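A Gripper Arm Learns the Floor in Fothergill

Olga Frade spent the winter building a two-finger arm in the back half of a shared workshop in Fothergill, and most of that time went into a computer model of it. The hardware took 34 evenings. The simulation is still going.

The arm has 5 joints, each driven by a hobby servo through a printed gearbox. Wayne Pickering, who shares the bench, cut the base plate and wired the power supply. The control board is a Nukano, bought used, with one dead output that Frade has routed around.

Her camera is mounted at the wrist and looks down past the fingertips. Anything the software learns about position has to come from that view, so the rendered world needs the same kinds of clutter as a real one: grout lines, scuffs, tape on the tile, a plain gray side panel with little on it to measure from.

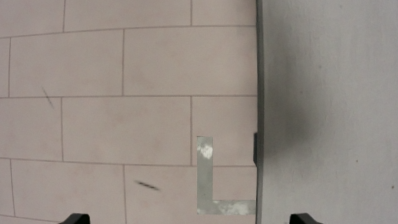
Tape is a useful test. It is flat, it has edges, and a depth estimate that treats it as an object will send the fingers down to grab it. In an early batch of 100 simulated runs, the planner did that 4 times. Frade traced the fault to a threshold she had copied from an older project and never checked.

Lens distortion was harder. A straight seam near the border of a wide view comes out slightly bent, and her first line finder threw bent seams away. The present version fits a shallow curve before it decides what it has found. It runs slower, and Pickering would like the time back.

"The model is only as good as what I bothered to measure," Frade says. "I measured the gearboxes badly, so I get to do it again."

Backlash in the shoulder joint remains the largest error between the simulation and the bench. Kelly Sugden has offered to machine a metal gear set to replace the printed one. Frade plans to fit it in February, rerun the calibration, and then start on lifting small parts from a tray. The wrist cable also needs to be longer.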